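Gripper trials at Hinholm, February 26, 2020

On this page we collect pictures from our comparison of two grippers, the Fillik and the Gaber. Both were tried on clothes, which are harder to hold than boxes — the cloth folds and slips all the time.
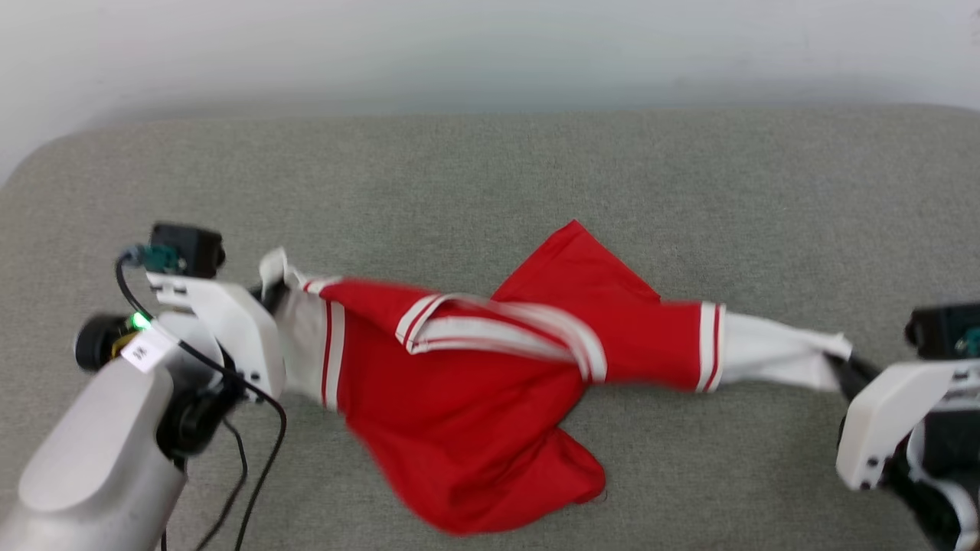 The Gaber fingers close more slowly, but we prefer them for thin sleeves. With the Fillik we had to lower the closing force 3 times. More pictures will follow when the Kovorano controller is connected.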